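## Rizzi 양팔 키트 대여 서비스 써보신 분?

**moru_arm**
2024년 10월

Fomard에서 하는 Rizzi 양팔 키트 월 대여를 보고 있습니다. 구매는 부담돼서 3개월만 빌려볼 생각인데 한국어 후기가 거의 없네요. 용도는 소포장 간식이나 잡화를 지퍼백에 넣고 빼는 작업입니다. 딱딱한 상자는 지금 쓰는 한팔 장비로도 되는데 비닐은 도저히 안 됩니다.

궁금한 건 세 가지입니다.

- 그리퍼 기본 손가락으로 비닐을 집을 수 있는지
- 캘리브레이션을 직접 해야 하는지
- 고장 나면 교체가 얼마나 걸리는지

---

**jib_ge_son**

5월부터 쓰고 있습니다. 첫 번째 질문만 답하면, 집히긴 하는데 지퍼백은 입구 쪽을 잡아야 합니다. 몸통을 잡으면 구겨지기만 하고 안에 든 게 한쪽으로 몰립니다. 저는 왼팔로 봉투를 누르고 오른팔로 낱개 포장을 옮기는 식으로 나눠서 씁니다.

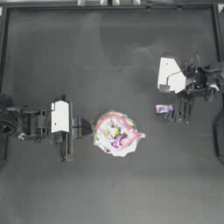
반대로 해봤더니 제 배치에서는 오른팔 케이블이 당겨져서 포기했습니다. 팔 간격을 넓히면 될 수도 있는데 프레임을 다시 조여야 해서 안 해봤습니다. 손가락 끝에 얇은 고무를 붙이면 낫다는 말도 있던데 그것도 아직입니다.

캘리브레이션은 직접 합니다. 설명서대로 하면 80분 정도 걸렸고, 두 번째부터는 훨씬 빨랐습니다.

---

**납땜하는곰**

위에 분은 잘 쓰시는 것 같은데 저는 추천 안 합니다. 손목 관절에 유격이 있어서 같은 자리로 보내도 조금씩 어긋납니다. 상자면 상관없는데 비닐 끝단 잡는 작업이면 꽤 큽니다. 51번 돌려보고 반납했습니다.

그리고 대여료에 왕복 운송비가 빠져 있습니다. 견적서 맨 아래까지 보세요.

---

**jib_ge_son**

> 손목 관절에 유격이 있어서

제 것은 그 정도는 아닙니다. 혹시 손목 플레이트 나사 다시 조이셨나요? 배송 중에 풀려서 온다고 Fomard 담당자 Ornella Negri 씨가 메일로 알려줬습니다.

---

**납땜하는곰**

조였습니다. 조여도 그대로였어요. 개체 차이라면 그게 더 문제 아닌가요. 대여품이라 앞 사람이 얼마나 돌렸는지도 모르고요. 가동 시간을 물어봤는데 답을 못 받았습니다.

---

**kt_brallwood**

저희는 Brallwood에서 2대 빌려 쓰는데 가동 시간은 계약 전에 물어보면 알려줍니다. 저희가 받은 건 2,000시간 넘긴 물건이었고, 서보 하나가 나가서 교체받았습니다. 접수하고 나흘 걸렸습니다. 팔 전체를 보내라고 하지 않고 서보만 보내줘서 직접 갈아 끼웠습니다.

유격은 저희도 한 대만 느꼈습니다. 그래서 양쪽 다 맞는 말 같습니다.

비닐 작업이 주목적이면 Kindance 쪽 그리퍼도 견적 받아보세요. 손가락이 더 부드럽습니다. 대신 작은 포장은 놓칠 때가 있습니다.

---

**moru_arm**

답변 감사합니다. 가동 시간이랑 운송비부터 문의 넣었습니다. Kindance는 Rizzi 팔에 바로 달리나요?

---

**kt_brallwood**

어댑터가 따로 필요합니다. 대여 품목에는 없어서 저희는 샀습니다.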